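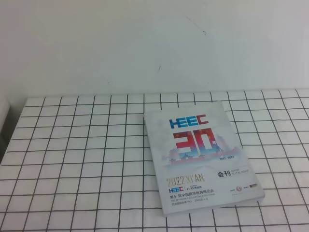 Shed bench update, page turner build

Quick one, I'm typing this on my phone between glue-ups. Yavuz Özkan and I have had the two-arm page turner (project name Eren, his pick, no idea) set up at the shared workshop since August and it's finally at the stage where it's worth a paragraph or three.

Aim hasn't changed. Get a pair of cheap arms to open a soft-cover book on a flat bench, turn to a page, leave it flat, close it again without chewing the corners. Sounds like nothing. Paper is awful. Too much squeeze and you crease it, too little and you get three pages at once.

Since last newsletter:

New finger pads. Old ones were hard plastic and skated right off glossy stock. Saoirse Ó Gríofa cut a set from silicone sheet, 20 bucks for the lot, much grippier. Still wear at the tips.

Power supply swapped. The old one browned out whenever both arms moved together. Bit of a fright the first time.

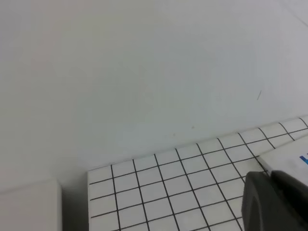
Wrist camera mounts are version four now. First three flexed, so every time the arm stopped we'd get a wobble in the picture and the code would sulk. Printed the new one at 50 percent infill, thicker neck, no wobble worth complaining about. Files are in the Flirneck folder on the workshop drive, help yourselfs, but please don't save over them!!

Grid has been the best thing we did all winter. Black lines on white, dead simple, and you can tell straight away when a camera's been knocked. It does need smoothing out before you calibrate. I lost an arvo to a wrinkle.
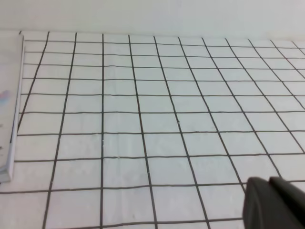 Wrist view over the grid, fingers at right, book at left.

Where we're stuck is the lift. Getting a fingertip under a cover is fine if the cover has a bit of spring in it. Thin inside pages, much harder. Yavuz wants to try a puff of air, I want a tacky roller, we've agreed to try both and argue later. Speed is capped at 40 percent for now and it stays there until the e-stop has a proper box and isnt hanging off the bench by its wires.

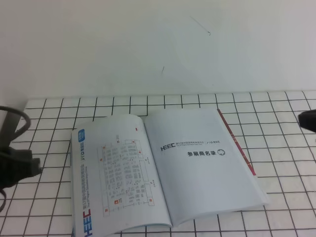
Open at a floor plan, exhibitor list heading on the facing page.

Wanted: thick soft-cover books you don't care about, catalogues and old manuals are ideal. Also a short length of cable sleeve and anyone who's good with small servos. Leave stuff on the shelf marked Eren or grab me or Saoirse at the bench. Next write-up when the roller's on.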